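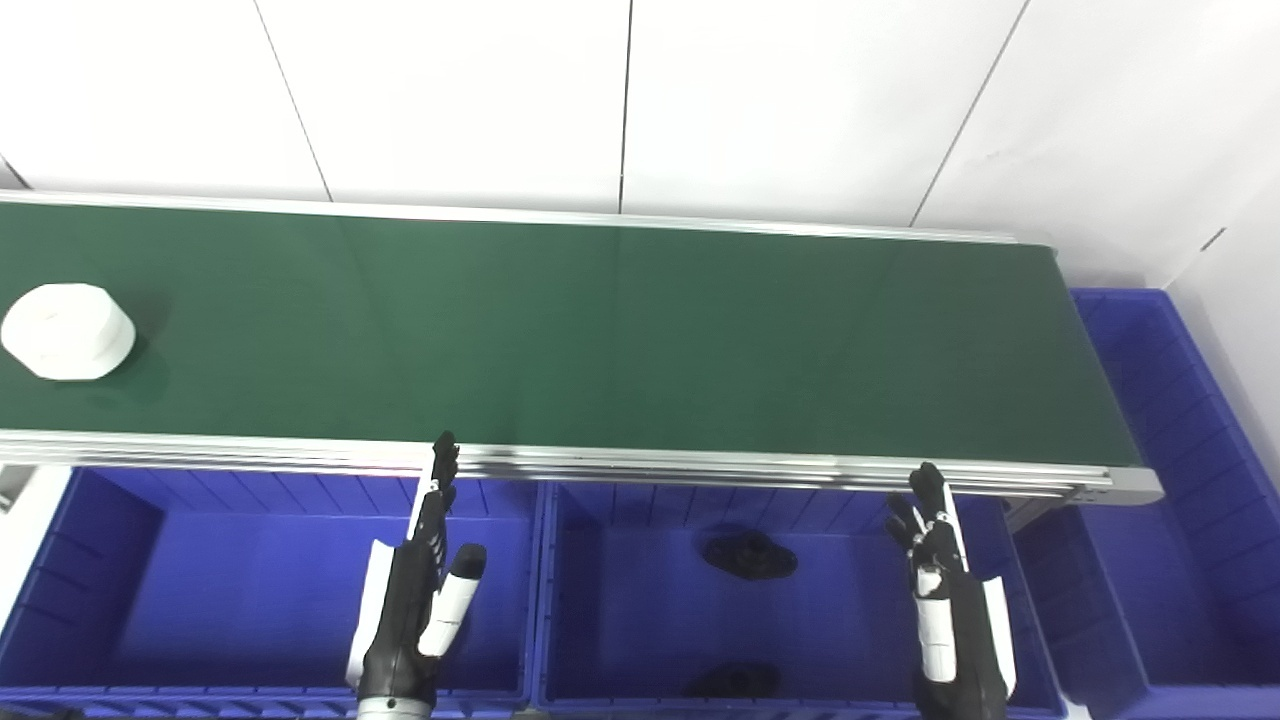
# About Graller

We sort parts. Caps, nuts, spacers, plugs, brackets, the little stuff that arrives mixed up in a box and has to leave in the right bin. Other shops make them, other shops bolt them onto things, we're the bit in the middle.

Started in June, one unit, one folding table, two people and a kettle. Ruairí Cronin had spent years in a molding shop watching good parts go out the door with the wrong parts and figured someone would pay to have that fixed. They did. First job was 400 white caps with a handful of the wrong size mixed in. We found them by hand, on a Saturday, and the customer is still with us.

## What we do

- Sorting by shape, size or color
- Counting and bagging
- Checking returns (the box that came back and no one wants to open)
- Kitting — one of each, in a bag, label on
- Short-term storage, if you ask nicely and it fits on a pallet

No painting, no machining, no assembly. We get asked every week. Try Phelan on the other side of the yard, they do assembly and do it well.

## The belt

Most of the work goes over a belt. Green top, aluminum sides, blue bins below. Green because pale parts show up on it, and a lot of what we get is pale. We had a black one before and it was fine for white parts but awful for anything dark, and the gray one before that was awful for everything.

Parts go on with space between them. Looks slow. It's quicker than going back through a full bin looking for the one that shouldn't be there, which we have done, more than once, in the early days.

Bins are blue plastic, ribbed inside, and they get emptied and wiped between jobs. Every job, even if it's the same customer and the same part. One leftover nut in the bottom of a bin will ruin an afternoon. If you visit and see someone tipping an empty bin upside down and banging it, that's why.

White paneled walls, easy to wash down. We fixed the lighting last year as well, the old tubes flickered and people were going home with headaches.

## The Larnesach building

We moved to the Larnesach unit when the first place got too small. More floor, a proper loading door, worse parking. Unit 51, at the far end, past the tire place. The sign at the gate still has the old tenant on it, ignore that. Deliveries come to the side door, ring the bell and give it a minute, it's a long walk from the belt.

If you're dropping off yourself please call first. Mornings are best. After lunch the yard fills up with Phelan's trucks and you'll be stuck behind one.

## Jobs, big and small

Smallest we'll take is 40 pieces. Smaller then that and you're better off doing it on your kitchen table. Biggest so far was for the Jason project, a run of fittings that came in three deliveries, all mixed, with no paperwork in the second one. Took us a good while. The final count was 3712 and it matched theirs, so everybody was happy and there was cake.

Send a sample before you send the lot. Five or six parts in an envelope is plenty, good ones and bad ones, and MARK which is which. We'll tell you how we'd split them and what it costs. If we can't tell your good part from your bad part we'll say so and you can have your envelope back.

## People

Small crew. Ruairí does quotes and still takes a turn on the belt when we're behind. Everyone else does a bit of everything, loading, checking, bagging, sweeping. New people start on bagging for a week, then bins, then the belt. We train on the job, no experience needed, decent eyesight and some patience helps. Radio is on a rota and the rota is taken seriously.

We're usually looking for somebody part time. Ask at the side door or drop us a line.

## Getting in touch

Phone is best, email gets read at the end of the day. Tell us:

- what the part is and what it's made of
- how many, even a guess
- how many different kinds in the mix
- when you need it back

Photos are useful, put a coin or a ruler next to the part. Last pickup before the holiday break is Fri 12 December, anything that comes in after that will be recieved and shelved but not started until we're back. Storage over the break is free for current customers, just label your boxes on two sides.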